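Grondau : la maison Engström rouvre ses métiers à tisser après deux ans de fermeture

07/11/2021

La fabrique de tapis Engström, fermée depuis deux ans, a repris le travail à Grondau. Les premiers métiers tournent depuis la fin du mois de septembre, dans la partie du bâtiment qui donne sur le canal. La direction a confirmé la nouvelle devant les habitants, pendant une réunion publique à la salle communale où beaucoup de personnes sont restées debout.

L'entreprise appartient maintenant à la société Avolon, dont le siège est à Bristport et qui vend des revêtements de sol aux hôtels et aux particuliers. Le prix de la reprise n'a pas été communiqué. On sait seulement que l'acheteur garde le nom Engström, les dessins anciens et l'ensemble des machines qui étaient encore en état de marche.

Au moment de la fermeture, la fabrique employait 467 personnes. Pour l'instant, 100 postes ont été ouverts, en majorité pour le tissage et pour la finition. La direction a reçu 602 candidatures, dont une bonne part vient d'anciens salariés. Ceux-ci ont eu la priorité pour les entretiens, comme le demandait le syndicat, mais ils n'ont pas reçu la garantie d'être repris au même salaire.

« Nous ne voulons pas promettre plus que ce que nous pouvons payer », a expliqué Margit Solberg, la nouvelle directrice du site. Elle a travaillé autrefois dans l'atelier de teinture de la même maison, avant de partir pour Bristport. Selon elle, l'effectif pourrait augmenter l'année prochaine si les commandes des hôtels se maintiennent. Elle n'a pas voulu donner de chiffre. 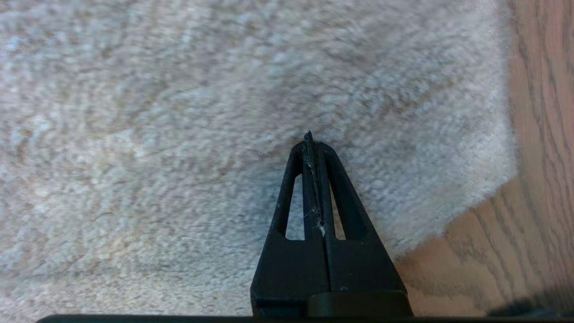 La production commence avec des moquettes à poil épais, dans des teintes claires. Ce choix a surpris une partie du public, car Engström était connue surtout pour ses tapis à motifs, rouges et bleu foncé, que l'on trouve encore dans beaucoup de maisons de la région. La directrice a répondu que la clientèle demande aujourd'hui des couleurs calmes, et que les motifs reviendront plus tard, en petites séries. Un catalogue est en préparation.

La laine viendra en partie des éleveurs de la vallée. Un contrat d'essai a été signé avec leur coopérative, pour une quantité qui reste modeste. Les éleveurs, qui depuis la fermeture vendaient leur laine très loin et à bas prix, se disent contents mais prudents. Ils souhaitent un accord sur plusieurs années, avec un prix fixé à l'avance. Les discussions doivent reprendre cet hiver.

Sølve Haugland, qui représente les salariés, a salué la réouverture. Il a cependant rappelé que plusieurs familles ont quitté Grondau pendant ces deux années, et qu'elles ne reviendront pas toutes. « Un bon tisserand se forme en trois ans. Il faut donc prendre des jeunes tout de suite, pendant que les anciens sont encore là pour leur montrer », a-t-il dit. Un accord avec le lycée professionnel est à l'étude – il prévoit des stages payés dès la première année.

La question du canal a occupé une grande partie de la soirée. Dans le passé, les eaux de la teinturerie coloraient la rivière en aval, et plusieurs riverains s'en souviennent bien. Avolon affirme que la teinture sera faite à Bristport et que seul le lavage aura lieu sur place, avec une nouvelle installation de filtrage. La commune a demandé que les résultats des analyses soient affichés à la mairie. La société a accepté le principe, sans préciser à quel rythme les analyses seront faites.

Les camions ont aussi été discutés. Ils passeront par la route du nord, pour éviter la rue de l'école, et ils ne circuleront pas avant sept heures du matin. Un habitant de cette route a fait remarquer que la chaussée y est déjà en mauvais état. La mairie a promis d'étudier des travaux.

Une pétition pour conserver l'ancien magasin de l'usine, avec son comptoir et ses échantillons, a réuni 1 340 signatures. Le local est pour le moment fermé au public. Margit Solberg s'est engagée à le rouvrir, sans annoncer de date. Il faudra d'abord réparer le toit, qui laisse passer la pluie au-dessus de la réserve.

Les personnes qui veulent déposer une candidature peuvent encore le faire à l'accueil de la fabrique, le matin, ou par courrier. Une seconde réunion publique est prévue après la fin des travaux de filtrage.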